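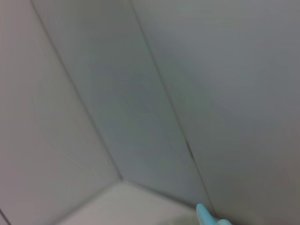 Pale grey panels where they meet in a corner.

The boat park at Skerham holds 87 dinghies. On a good Monday evening in June, with a steady force three and the tide right, we might see a quarter of them on the water. The rest sit on their trolleys under green covers, and a fair few have not moved since the summer before last. Grass grows up through the launching wheels. Every February the club sends out the bills, and every February most of them are paid.

I think we should give up a good part of that space and put the money and the room into boats the club owns itself. I have said this at two annual meetings and been told, politely both times, that a sailing club is a place where people keep their boats. I would say it is a place where people sail, and that the two have drifted apart.

Take what it costs someone to start. Wael Belhaj joined us three years ago after a weekend course. He passed, he enjoyed it, and he was then told that to race he would need a boat. He found a second-hand one with a tired mainsail and a leaking aft tank. By the time he had paid for it, insured it, bought a new trolley wheel and settled his subscription and his berth fee, he had spent £1,869. That was before he had crossed a start line. He stayed, as it happens, but there were five others on his course and not one of them is a member now.

Hidness, up the coast, does it differently. They have a smaller membership than ours and a worse slipway, and they run seven club boats, all the same class, all rigged the same way. A member pays a flat fee for the season and books a boat for the evening. If yours has a problem, you come ashore and somebody finds you a pin or a length of shock cord. I sailed there as a guest for most of last season and never once waited for a boat on a race night. What I noticed most was the racing. In identical boats the results depend on who sails better, and the conversation afterwards is about wind shifts and mark roundings. At Skerham it is about handicap numbers.

The objections are worth going through, and some are better than others.

The first is that people do not look after what they do not own. There is something in this. Melquiades Zepeda, who has repaired more of our hulls than anyone, says he can tell a borrowed boat from an owned one by the state of its rudder. But a lot of the owned boats are in poor condition too. A dinghy left under a cover for two winters with its bungs in is not being looked after. A club boat is at least seen every week, and somebody will write the fault in the book.

The second is money. The berth fees bring in a useful sum and the club would lose some of it. This is true, and I would not want to pretend otherwise. A set of decent used dinghies with sound sails is a large purchase for a club our size. It does not have to be done in one go. Two boats in the first year, paid for out of the fund we have been keeping for resurfacing the boat park, would tell us whether there is any demand. If they sit unused, we sell them and resurface the boat park.

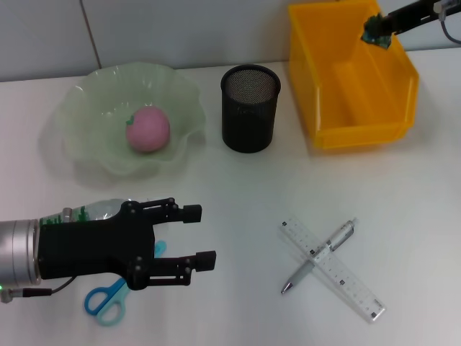

Pale green glass bowl with a ruffled rim, and a black mesh pen holder to its right.

The third objection is the one I find hardest. Some members do not sail their boats and still love having them. Hui-mei Kuo told me that she comes down on spring afternoons, takes the cover off, sponges out the bilge and goes home again, and that she would give up her membership before she gave up her berth. I do not think anyone should push her out. She pays her way and she is good company. What I would do is stop offering new long-term berths for a while, and write to the owners of boats that have not been launched in two full seasons to ask what they want to do with them. I suspect a number will be relieved to be asked. One or two might give us the boat.

There is also the question of who decides. We have 463 members on the books, counting families and juniors, and a meeting attracts perhaps thirty. Those thirty nearly all own boats. The people who would gain most from a club fleet are the ones who let their subscription lapse after a year, and they are not in the room. The same goes for teenagers who have grown out of the junior boats and cannot ask their parents for another one. Natalia Palacios learned here, crewed for her uncle Wenceslao until he gave up the boat, and now sails at Hidness. It is a forty-minute drive for her each way. When I asked what would bring her back, she said a boat she could book.

I keep my own boat at Skerham, in the second row by the fence, and I race it most weeks. Under what I am proposing I might well end up selling it. I would miss it – I know where every rope on it leads and I have never got on with anyone else's toe straps. But I would probably sail more evenings than I do now, and I would certainly spend fewer of them looking for a split ring.

The next meeting is in the clubhouse in February at half past seven. The proposal for two boats will be on the agenda again, with costs this time. If you only come to one meeting, I would ask you to make it this one, whichever way you mean to vote.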